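We use cookies to keep you logged in and to count visits. Accept / Manage

Garage subpanel: metal or plastic boxes?
3 min read

cormac_g
Running a new circuit out to the garage, 40 feet from the house panel. The garage isn't heated and gets damp from February on. Grulter has plastic boxes on sale and I'm tempted. Is metal worth the extra money?

Keane_B
Metal. I've hit two plastic ones with a ladder and cracked both.

lorcan.mc
Disagree. In a damp garage plastic won't rust and you don't have to bond it. I put in 7 of them at my brother's place and they all still look new.

Keane_B
Bonding a metal box is one screw and a pigtail. That's not a reason to skip it.

lorcan.mc
It's one more thing to forget. I've opened plenty where somebody did.

iraisb
What's the wiring method? If you're running EMT, use metal boxes and keep it simple. If it's PVC conduit, use plastic.

cormac_g
EMT on the walls. I bought it already.

iraisb
Then metal. Check your box fill before you buy, people go too small all the time.

efahy
Same here, metal with EMT. Mine are from Madigan, square with a flat lid. They cost more than the Grulter ones but the knockouts come out clean.
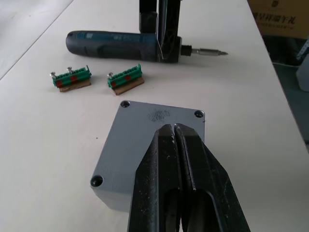
Gray metal box, lid up.

lorcan.mc
Powder coat is fine until you scratch it. Touch up the edges after you drill or they'll rust.

efahy
Fair. I keep a can of gray paint for that.

cormac_g
OK, going metal. Do I need a separate ground wire if the EMT is continuous?

Keane_B
Code lets you use the EMT. I pull a green wire anyway.

lorcan.mc
We agree on that one. Pull the wire.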